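Tips for the Desk and the Workshop: What I Learned at the Saarela Open Day

In January I visited the open day of Saarela, in the old mill at Fenau (the stone over the door says 1819). I went for the robots, but I came home with some ideas for my own desk drawer. I write them down before I forget.

1. Give every pen the same direction
On the demonstration table the robot had to pick up highlighters, one after another. The tips lay towards the same side, and I could find each colour at once. At home I now do it also in the drawer, tips to the front.

2. Hold it by the barrel
The gripper had a black highlighter between its two fingers, upright and with the cap free. I always took mine by the cap, and then the pen fell out of it. Take the barrel, press the cap until it clicks, then put it away.
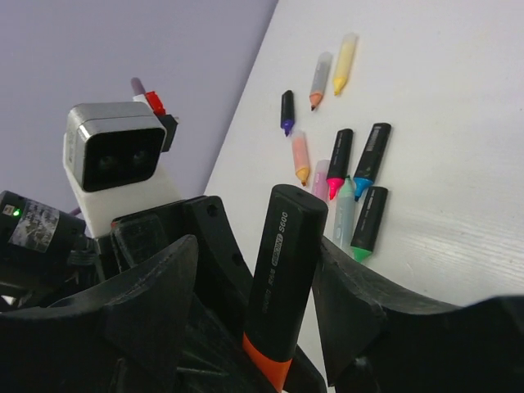 3. Leave some space between things
A pen that touches its neighbour is more difficult to take, for a robot and also for cold fingers in a workshop. The lady at the table explained that they made 151 tries before the visitors came, and most of the bad ones were with two pens close together.

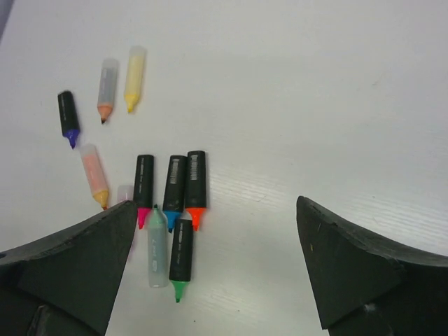

I have now a flat tray from Mandstead, 25 cm wide, and I put four pens in each part of it. Before, it was everything in one jar, and I had to empty the jar to find the green one.

4. Work on a light, plain surface
Dark pens are easy to see on a white top. For small screws I use a sheet of white paper on the bench, and I change it when it gets dirty.

The next open day will be at Gevel, in the spring. Entrance is free, but bring coins for the coffee.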